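Paid Teleoperation Operators — Tokemier, Oltdale site

Tokemier is hiring 12 operators to control two-arm tabletop stations remotely. Current work is kitchenware handling: cups, glasses and mugs, with a wire dish rack on the left side of the table.
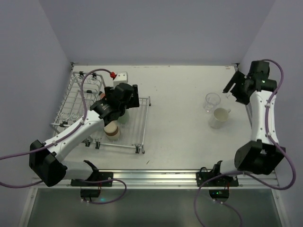 Requirements
Steady use of both hands. Normal or corrected vision. No robotics experience needed — training takes two shifts.

Terms
25 hours per week, starting in August. Both arms are driven by one operator.

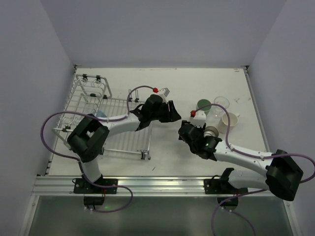 Demonstrations with a dropped item are flagged and kept. Send a short letter to Pallavi Dixit, operator hiring.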